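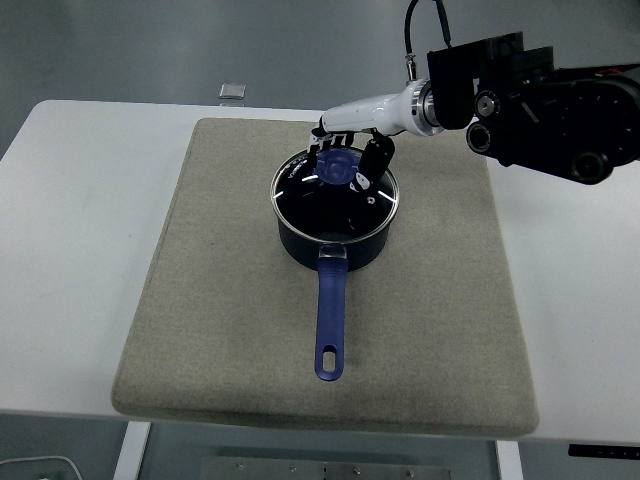
Chapter 6
Demonstrations and Site Visits

Learning goals
After studying this chapter, you should be able to plan a visit to an automation site, record what a demonstration shows, and separate observed facts from statements made by the host.

6.1 An Open Day at Charbonneau

Each July, the Charbonneau training center opens its robotics hall to students. At the most recent open day, 131 visitors passed through the hall in groups, and each group was given 30 minutes at the manipulation station. The station was run by Manon Poirier, an instructor at the center, and the visit was organized by Jocelyn Leclerc of the Skarkia school district.

The manipulation station dealt with kitchen tasks. A saucepan with a glass lid was placed on a felt pad, and a robotic hand reached for the blue knob at the center of the lid. To a person this is a simple act. For a machine it raises several questions that will return throughout the chapter. How does the system find the edge of a clear object? How much force should the fingers apply to a small round knob? What should the arm do if the pot moves along with the lid?

Visitors were asked to write down what they saw before any explanation was offered. Ms. Poirier then told each group that the center had logged 3,444 trials of tasks with lidded pots, and that 900 of these had been reviewed by hand. Statements of this kind are useful, but they belong in a separate column of the visit record (see Section 6.3).

Key terms: demonstration, trial, grasp, end effector, visit record

Before you read on
Choose one object in your kitchen that has a lid. Write the steps needed to remove the lid and set it down safely. Keep your list for use in Section 6.2.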